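Filed under: Home & Kitchen > Trays, Tubs & Other Plastics

I've been putting off writing this one for ages because it's a bit embarrassing to have a whole page about cleaning a plastic tray. But I get asked, and the last time I tried to explain it in a text message to Colm Kavanagh it ran to 11 separate messages and he still used the wrong side of the sponge. So, plastic trays! The pastel sort with the little raised rim, which look gorgeous in the shop and then spend their lives going grey with tea and crumbs and whatever comes off the bottom of a plant pot.

Mine lives on a white tabletop, so any muck on either of them shows up straight away. I do the table and the tray together on a Sunday morning before anyone wants breakfast.

What you'll need

A washing-up tub or a sink big enough to lay the tray down in
Ordinary dish soap
Bicarb soda
A soft old toothbrush
Two cloths, one for wet and one for dry (old T-shirts are perfect)
A tea towel you don't mind getting grubby

Please leave the scourer in the cupboard. I scoured a lovely blue tray years ago and it never got its colour back, it just looked cloudy forever after, and I was cross with myself every time I carried a cuppa on it.

Step 1. Clear and shake

Take everything off, carry the tray outside and give it a good knock upside down. Wipe the spot on the table where it normally sits while you're at it. Grit gets in under a tray and then you slide the tray across it, and there's your scratch.

Step 2. Have a proper look at the corners

Before any water goes near it, put the tray down near a window and look along the rim from low down. The rounded corners are where sticky stuff hides, and a pale colour is surprisingly good at hiding a smear of honey. 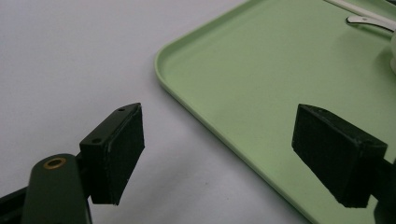 Mint-green tray, corner and rim, on the white tabletop.

Run a fingertip right around the inside of the rim. You'll feel the tacky bits long before you see them. I go around twice, once each direction, which sounds fussy but takes no time at all.

Step 3. Soak, but not for long

Warm water, not hot. I don't trust thin plastic with boiling water after the lid incident (the lid is now a different shape, let's leave it there). A squirt of soap, tray in, and then 5 minutes is plenty for everyday grime. If your tray is longer than the sink, do one end, turn it, do the other – or lay a soapy cloth over the flat part and let that do the soaking for you.

Step 4. The paste

Mix 4 teaspoons of bicarb with just enough water to make something like runny toothpaste. Dab it into the corners and along the rim with the toothbrush and go in small circles. Light pressure! You're coaxing, you're not sanding a deck. For tea rings on the flat part I leave a blob of paste on the ring while I have my own tea, then wipe it off with the wet cloth.

Turmeric is a separate heartbreak. Paste first, rinse, then stand the tray outside in the sun for an afternoon and check it. It fades a lot in July if you're on the right side of the world, and a fair bit less in mine.

Step 5. Rinse more than you think

Bicarb dries white and chalky, and on a pastel colour you mightn't notice until you put a dark mug down and pick it up with a floury bottom. Rinse the front, flip it, rinse the back, then run your thumb around the rim again. If it feels powdery, back under the tap.

Step 6. Dry it flat, on something clean

First the tea towel for the drips, then the dry cloth, following the rim around so water doesn't sit in the corners. Then I lay the tray back on the freshly wiped table and leave it empty for a bit. This is when I check for streaks, too, by moving my head about like a pigeon until the light catches the surface. Soft streaks usually buff out with a dry cloth. If they don't, it's leftover soap and you're off back to Step 5, sorry.

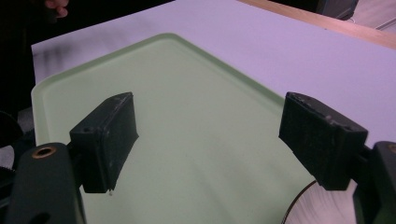 Brendan Geraghty wrote in to say he skips the bicarb altogether and uses white vinegar, half and half with water, and that his tray from the market at Cluvarthorpe has come up fine that way every time. He also reckons drying upright in the dish rack is quicker, and he's had no trouble with warping.

I've since tried the vinegar and it's great on hard-water marks, not so flash on tea. Don't mix it with the paste, they just fizz at each other and you end up with salty water. As for the dish rack, mine bends a long tray if it's leaning on something, so I'm sticking with flat.

Next up will be the cutlery drawer insert, which is a much worse job.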